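Evaluación del kit de muñeca Taria para células de manipulación ligera
Servicio de Equipamiento Técnico, Centro de Formación Waltotis
22 de julio de 2025

El presente informe recoge la valoración del kit de muñeca Taria tras su instalación en la célula de manipulación del taller de Goltirthorpe. El kit comprende un juego de dedos negros intercambiables, un soporte para cámara de pequeño formato, la placa adaptadora para la brida del robot, los útiles de calibración y un manual de puesta en servicio y mantenimiento. La unidad evaluada fue adquirida por el procedimiento ordinario de compra. El fabricante no intervino en la redacción de este texto.

La célula se dedica a tareas de colocación de objetos en recipientes domésticos: cuencos, cestas, vasos y jarras de batidora. Se trata de un trabajo de poca carga y tolerancias modestas, pero exigente para la visión, ya que la cámara trabaja muy cerca de la pieza y los recipientes de plástico transparente devuelven reflejos que cambian con cada grado de giro de la muñeca.

Montaje

La placa adaptadora encajó en la brida sin modificaciones. Los tornillos se suministran en una bolsa única, sin separar por longitudes, y el manual los identifica mediante un dibujo demasiado pequeño. Conviene clasificarlos antes de empezar. El par de apriete figura en una tabla al final del capítulo de mantenimiento, cuando lo razonable sería encontrarlo en el de montaje.

El soporte de la cámara admite dos inclinaciones. Con la primera, los dedos ocupan una parte excesiva del campo visual y ocultan el punto de contacto. Con la segunda queda una franja oscura en la zona inferior, correspondiente al cuerpo de la pinza, y entre ambos lados un hueco suficiente para seguir la pieza durante el descenso. Se optó por esta última para toda la evaluación.

El cable de la cámara merece una observación aparte. La brida de sujeción incluida obliga a un radio de curvatura muy cerrado cuando la muñeca gira hacia el interior de la célula. El personal técnico la sustituyó por una abrazadera Steiner que ya se encontraba en el almacén, y el recorrido del cable quedó holgado en todas las posturas de trabajo.

Calibración

El procedimiento se realiza con la plantilla que acompaña al kit. Se fija a la mesa, se llevan los dedos a la posición de cierre y se registra la relación entre la cámara y el punto central de la herramienta. El programa pide 20 posturas distintas. Las instrucciones no explican con qué criterio deben repartirse, y una primera calibración con posturas muy similares dio un resultado aceptable en el centro de la mesa y deficiente en los extremos. La segunda, con mayor variación de altura y de giro, resolvió el problema.

Se recomienda anotar en la ficha de la célula el número de serie de los dedos montados. El desplazamiento del punto de contacto entre un juego nuevo y uno usado es pequeño, aunque suficiente para que una pieza estrecha quede ladeada al cerrarse la pinza.

Comportamiento con recipientes transparentes

La jarra de batidora resultó el recipiente más instructivo de los empleados. Sus paredes curvas y brillantes, las cuchillas metálicas del fondo y las marcas en relieve de la escala de medida ofrecen al sistema de visión numerosos bordes que no pertenecen a la pieza. Un objeto alargado de color amarillo vivo y superficie rugosa, sujeto por la base, se distingue bien del fondo oscuro. La dificultad aparece en la estimación de la altura respecto a las cuchillas, parcialmente ocultas tras él.

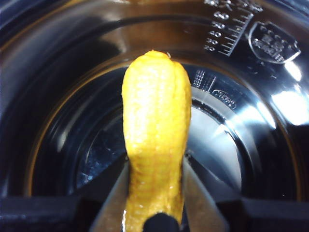
Konrad Kälin formuló a este respecto una objeción que se reproduce por su interés práctico: la calibración de la cámara no basta para fijar la cota de aproximación en una jarra, y esa cota debería medirse con el recipiente ya colocado en su base, tocando el borde superior con los dedos cerrados y a velocidad reducida. Añadió que él repetiría la medida cada vez que se cambiase de jarra, aunque el modelo fuese el mismo, y que dejaría escrito en el programa el límite inferior del descenso en lugar de confiarlo al operador.

El Servicio comparte el criterio. El manual de Taria trata los recipientes profundos en un solo párrafo y remite a la función general de zonas prohibidas, que está pensada para obstáculos exteriores y obliga a introducir los vértices a mano. Definir de este modo el volumen de las cuchillas es posible, pero laborioso. Una plantilla para recipientes cilíndricos sería una mejora notable en una versión posterior. Mientras no exista, la célula trabaja con la batidora desconectada de la red y con la cota mínima bloqueada por contraseña.

En cuanto a la iluminación, se obtuvieron los mejores resultados con una luz difusa lateral y la exposición de la cámara fijada manualmente. El modo automático reacciona a los destellos del plástico oscureciendo toda la imagen, y la pieza pierde detalle en el momento de soltarla.

Desgaste y mantenimiento

El fabricante prescribe la revisión de los dedos cada 2.000 ciclos. En Goltirthorpe se respetó el intervalo en el primer juego, que se encontraba en buen estado y volvió a montarse tras la limpieza. La primera incidencia atribuible al desgaste se registró en el ciclo 2.457: una pieza lisa giró entre los dedos durante el traslado. La inspección mostró un pulido visible en la yema de uno de ellos. El juego se retiró definitivamente en el ciclo 2.621, después de dos incidencias más del mismo tipo.

A la vista de lo anterior, el intervalo de revisión parece correcto, siempre que se entienda como una inspección a fondo con posible sustitución. Una mirada rápida desde el exterior de la célula no permite apreciar el pulido. Es preciso desmontar los dedos y examinarlos con luz rasante.

La rutina adoptada por el taller es la siguiente. Al comienzo de cada turno se limpia la lente con paño seco y se comprueba que el soporte no presenta holgura. Al término se retiran los restos adheridos a los dedos con agua jabonosa, se secan y se dejan abiertos. Los disolventes deben evitarse: en una pieza de repuesto que se limpió con alcohol apareció una película blanquecina al cabo de pocos días. El par de los tornillos de la placa se verifica con la misma periodicidad que los dedos.

La sustitución de un juego completo es sencilla y no exige retirar la cámara. Este es, a juicio del Servicio, el mayor acierto del diseño. La comprobación posterior con la plantilla puede hacerla una sola persona y solo obliga a recalibrar si el error supera el margen indicado en pantalla.

Documentación y repuestos

El manual en español es correcto en lo gramatical, con algunas discrepancias entre el texto y los rótulos del programa - el menú denominado «Herramienta» en el papel aparece como «Efector» en la pantalla. Los repuestos se solicitan por referencia y se entregaron completos. No se ofrece la venta de un dedo suelto, lo que encarece el mantenimiento cuando el desgaste es desigual, como ocurrió en este caso.

Valoración

El kit Taria cumple su función y se considera apto para células docentes y de ensayo con cargas ligeras. La mecánica está bien resuelta y el cambio de dedos es rápido. La sujeción del cable es insuficiente y debería sustituirse desde el primer día. El tratamiento de los recipientes profundos requiere trabajo adicional por parte del usuario, y no se aconseja ponerlo en servicio con jarras de batidora sin haber fijado antes una cota mínima de descenso medida sobre el propio recipiente.

Calificación del Servicio: favorable con reservas. La unidad permanecerá instalada en Goltirthorpe y se someterá a una nueva revisión en noviembre, con el segundo juego de dedos y la versión del programa que se encuentre disponible en ese momento.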